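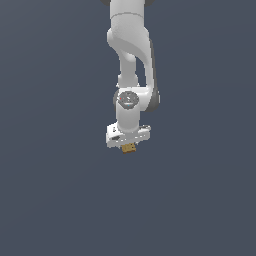
Mäkelä bakery to put robot arms on packing line

Print this story | E-mail this story

WANPORT - The Mäkelä bakery will start using robot arms to load crackers into trays in May, a change that will move most of the people on its packing line to other work inside the plant.

Plant manager Tapio Heiskanen told employees at a meeting Tuesday that no one will be laid off. The hand-packing tables on the east side of the building will be taken out, and the people who work at them will be retrained as line operators, moved to quality checks or offered places on the early baking shift.

The arms will be supplied by Jedisstead, an automation firm that has been working on the project since last fall. The company has spent the winter testing the job in computer simulation, and Heiskanen showed some of that work on a screen in the break room.

In simulation, the arm picks up one cracker at a time with a two-fingered gripper. Engineers can change how hard the fingers close, where they touch and how fast the arm moves, and run the same pick 3,000 times overnight.

"A cracker is a bad thing to ask a machine to hold," said Puspita Pelupessy, the Jedisstead engineer in charge of the project. "It's light, it's brittle and no two bake the same. If you squeeze in the wrong spot it goes right along the line of holes."

Her group settled on gripping the cracker by its side edges, which leaves the face clear for inspection. The first version took it by the front and back, and the bakery objected that crumbs would collect on the pads.

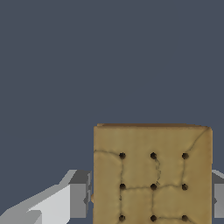
What changes on the floor

Packers now stand at the tables and fill trays by hand as the crackers come off the cooling belt. Under the new setup, 2 arms will do the loading. An operator will watch both, clear jams, clean the gripper pads and pull any tray that comes through with broken pieces.

Joni Saarela has packed at Mäkelä for 11 years and has already signed up for operator training. She said her wrists are the main reason.

"By the end of a double shift I can't open a jar," Saarela said. "I won't miss that. I will miss the table, because you talk all day at the table. The operator's station is one chair."

Vilho Partanen, who represents the packers on the plant's labor council, said the promise of no layoffs was welcome but that several points were still open. Packers earn a bonus tied to the number of trays they fill, and operators will have no such bonus under the draft agreement. Partanen wants the base rate for operators raised to make up the difference.

He also wants it in writing that an operator can stop the arms without asking a supervisor.

"Right now if something looks wrong, you put your hand up and the belt stops," he said. "That has to stay the way it is."

Heiskanen said he agreed on the stop button and expected to settle the pay question before training begins. He declined to say what the system cost.

Training will take place in the old flour store, where a screen and a set of controls are being installed. Employees will practice on the simulated arm first and move to the real one after it is bolted down. Sessions will run at 7 a.m. and 3 p.m. so that both shifts can attend during paid hours.

Tarek Naciri, the bakery's shift supervisor for packing, said a few of the older employees had asked to stay off the new line. They will be offered work on the gift tins, which will still be packed by hand.

"The tins have tissue paper and a ribbon in them," Naciri said. "Jedisstead looked at it and didn't want it."

The bakery will keep one hand-packing table in place through the summer in case the arms are down.

Print this story | E-mail this story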